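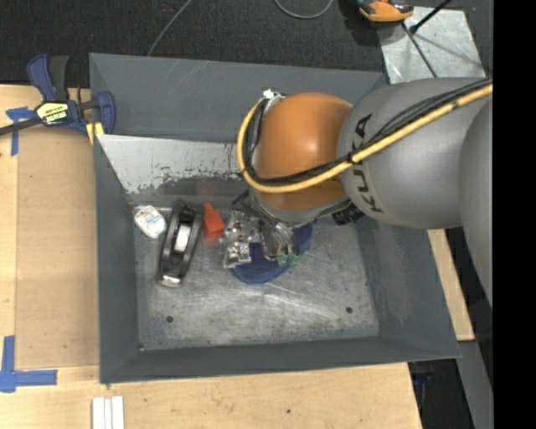
*The gray bin on the bench, with the latest odds and ends gathered along the back.*

## Questions I get about the odds-and-ends bin

I run the bench at Bodon, and I've been sending people the same answers for long enough that I figured I'd put them all on one page. If yours is missing, ask me and I'll add it!

### What goes in it?

Small stuff that turns up without a home. Packets, crinkly silver and clear packages, desk things, the odd bright red-orange something that no one claims. If it fits in your hand and you don't know which shelf it belongs on, in it goes. Big things go to the Fivell shelves by the back door (yes, even if you're in a hurry).

### Why metal and not a nice plastic tub?

I've had plastic tubs. I had two from Savonmont and they were fine until somebody dropped a vise in one. The metal one takes a beating, it wipes down in a minute, and it's heavy enough that it doesn't go skating across the wood when you rummage.

### It looks pretty beat up. Are you going to repaint it?

Nope. The coating has worn away in ragged patches on that sloping strip under the back wall, and the floor is scuffed all over, but none of that bothers me. I priced a new one in April and it was 300 dollars before shipping, so the scratches are staying. What I do is wipe the floor with a barely damp rag, dry it right away, and run a finger along the worn bits to check for anything sharp. If you find a burr, tell me and I'll file it.

### What about the two holes in the floor?

Keep tiny things away from them. Screws, pen caps, loose beads – put them in a zip bag first, or use the little drawers (start at drawer 71, the ones before it are full of fuses).

### Can I put food in there?

Sealed, sure, for an afternoon. Open, please don't. Mererid Edwards left half a granola bar in there once and I was picking oats out of the corners for longer than I'd like to admit.

### How do I get something back?

Just take it! You don't need to sign anything. If it's tangled up under other stuff, lift the top things out first and set them on the bench instead of dragging yours out from the bottom, and then put the rest back. Crumpled packages especially, they split when you yank them.

### When does it get emptied?

At 4 in the afternoon on the last working day of the month. Whatever's left gets sorted into keep, give away and trash. Anything that still works goes to the Owen swap table in room 414, and it's free to whoever gets there first.

### Something sharp or leaky turned up. Now what?

Don't put it in the bin, please. Blades get taped up and handed to me. Batteries go in the red can. Leaky tubes go in a bag, and then in the trash if you're sure that's all it is – if you're not sure, come find me.

### Can we have a second one?

I keep asking myself that. I have the bench space, but I also know me, and a second bin would be full in a week. Ask again after the summer cleanout.

### Can I borrow it for a yard sale?

You can, as long as it's back by 10 the next morning. Empty it onto a towel first, and leave the towel where I can see it.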